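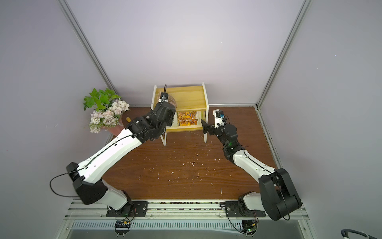 Last updated: Sunday, 18:42

Families of people who went missing during the conflict in the Huria valley marched through Skavora on Sunday to demand that the regional government open its detention records.

The march began outside the old bus station shortly after 11am and ended at the prosecutor's office on Wisen Street, where relatives tied photographs to the railings and read out the names of the missing. The reading took just over two hours.

Organisers from the Huria Families' Association said 87 households were represented. Many had travelled overnight from villages in the upper valley, where the road is still closed to larger vehicles after dark.

Marchers carried a long white banner with the words "Tell us where they are". Others held up letters they had sent to officials, some of them returned unopened.

The association says 2521 people from the valley remain unaccounted for. The regional government has never accepted that figure and uses a lower one, which leaves out anyone whose family did not file a report with the police at the time. Relatives say many people were too afraid to go to a police station in those years, and that some who did were turned away at the door.

A written request for the records was handed in at the prosecutor's office. It asks for the registers of three former holding centres, the transport logs for prisoners moved out of the valley, and the burial books kept by the district hospital. The association made a similar request last year and received a one-page reply saying the matter was under review.

"We are asking for paper that we know exists," the association said in a statement read out on the steps. "Our parents are dying without an answer."

A spokesperson for the regional government said the request would be considered "in the usual way" and that some of the registers had been damaged in storage. The spokesperson did not say which ones, or when the damage was found.

Police closed Wisen Street to traffic until mid-afternoon. There were no arrests. A small group shouted at the marchers near the covered market and was moved on by officers.

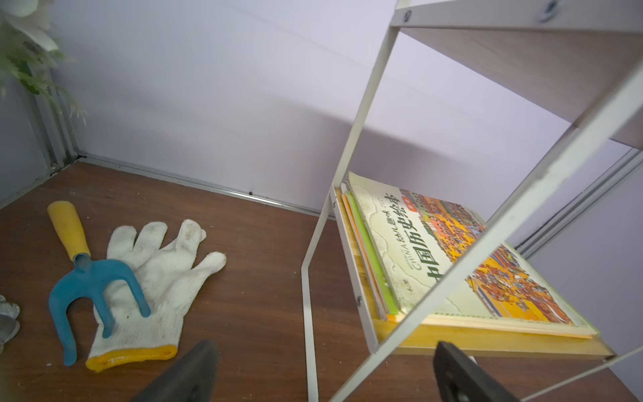

A hand fork with a yellow grip beside a white cotton work glove.

The march comes after the Ragnarsson inquiry, set up to look into abuses by all sides in the valley, published its interim report in July. The report made 58 recommendations, among them a law giving relatives the right to see any official record that mentions a missing family member. It also called for an independent body to take charge of searches for unmarked graves, a task now shared between the police and the army.

Only a handful of the recommendations have been taken up so far. A draft law on access to records was due before the regional assembly after the summer break but has been put back twice, most recently to allow more time for comments from the interior ministry.

Opposition members have said they will try to force a debate when the assembly next sits. The governing party has said it supports the aims of the law but wants limits on the release of the names of serving officers.

The association said it would return to the prosecutor's office every Sunday until it had a reply in writing. A separate gathering is planned in the town of Huria, where relatives want a room in the former barracks set aside for the storage of statements and DNA samples.

The prosecutor's office was closed on Sunday and could not be reached for comment.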